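Gistano Reading Notes

4 min read

Gistano is a small collection of reader notes on fantasy and science fiction novels. Every note was written by a member of the Ciltirside reading circle after finishing the book. This file describes what is inside and how the notes were prepared.

**Contents**

The collection has 202 notes on 155 novels. Some novels have more than one note, when readers did not agree. All notes are in English, but for many of us English is the second language, so please expect some unusual phrases. We corrected spelling and left the style as it was.

**Fields**

- `title`: title of the novel, as printed on the edition that was read
- `series`: name of the series, empty for a single book
- `setting`: city, ship, village, other
- `note`: the text of the review
- `spoiler`: yes or no
- `finished`: yes or no

The field `setting` caused the most discussion. In the Bilard trilogy the city moves on the back of a river, and one reader marked it as a ship. We kept both answers. For the Effiong stories, where the narrator is a lighthouse, we used "other".

**How the notes were written**

Readers received no template. They were asked to say what the book is about, what they liked, and where they became bored. A note can have up to 19 sentences. Longer ones were sent back to the reader to be made shorter, and were never cut by the editor.
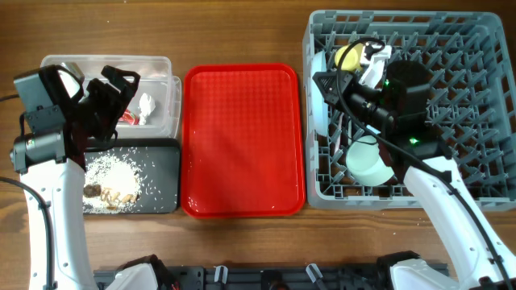

Notes with `finished` set to "no" are shorter and often more angry. If you want to calculate an average length, it is better to leave them out. We did not collect star ratings, so please do not try to guess them from the text.

**Known problems**

Long series are present too much, and short story collections are almost missing. The spoiler field was filled in by the reader, and what is a spoiler for one person is only the back cover for another.

**Changes**

01/10/2021: added the notes on the last Bilard volume and repaired broken quotation marks in `note`.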